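Ticket: Public court docket feed drops immigration-related municipal cases
Status: Resolved, monitoring
Reported by: Stella Nzioka
Assigned to: Wekesa Rugemalira
Last updated: November 18, 2023

Summary
The litigation tracker shows no new entries under "Municipal / federal preemption" although filings are visible in the court's own docket search. Affected pages are the county index and the weekly digest. State-level case pages load normally.

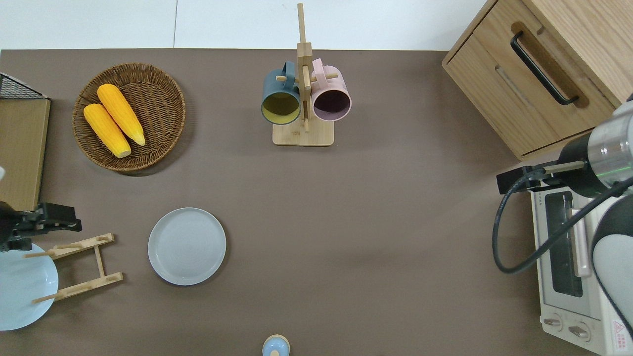 Initial report (S. Nzioka)
Two complaints against city governments were missing from the digest. Both can be opened by typing the case number into the tracker. Neither comes up under the filter for defendant type. Cleared browser cache, same result. Mwanahawa Mushi gets the same result from a different account.

Triage (W. Rugemalira)
Reproduced. The import job on Hostimex exits with code 0 and writes no errors. Row count in the staging table matches the source. Row count in the published table is short by 1,348. The loss is between staging and publish.

Ran the publish step by hand with verbose logging. Every dropped row has an empty value in defendant_class. The publish step skips rows with an empty class and logs this at debug level only, so the nightly log never showed it.

Checked when the empty values began. First one is in June, the same night the Vundis classifier was moved to the new rule file. The old file matched "City of", "County of", "Township of" and "Borough of" anywhere in the party name. The new file matches only at the start of the string. Captions that list an official first ("Mayor, in her official capacity, and City of...") no longer match and get no class. 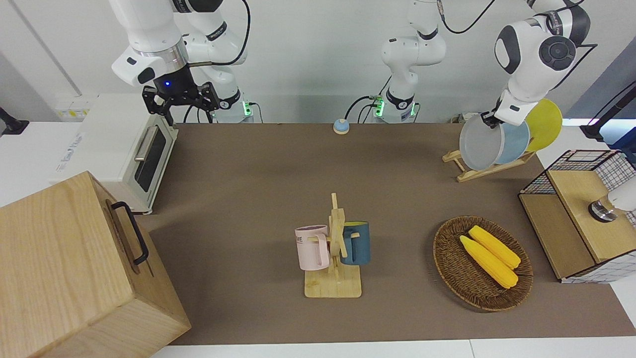

Private-party cases are not affected. They take the default class from a separate rule, which was not changed.

Workaround
Until the fix is in, search by case number or by the judge's name. Do not use the defendant filter. Do not re-import from source; it creates duplicate rows in staging and does not restore the missing class.

Fix
1. Restored the unanchored match in the rule file.
2. Re-ran the classifier on staging for all rows with an empty class.
3. Re-ran publish in batches of 20. Larger batches timed out on the Lostik search index.
4. Raised the skip message from debug to warning.

Verification (B. Ogola)
Published count now equals staging count. Both cases from the original report appear under the filter and in the regenerated digest. Spot-checked captions with an official listed first; class is set correctly.

Open items
Nyokabi Nyaga asked whether subscribers should get the missed digests again. Pending with editorial. School district defendants still fall under "Other public body"; that is existing behavior and has its own ticket.

Leave open until the next monthly rule update has run.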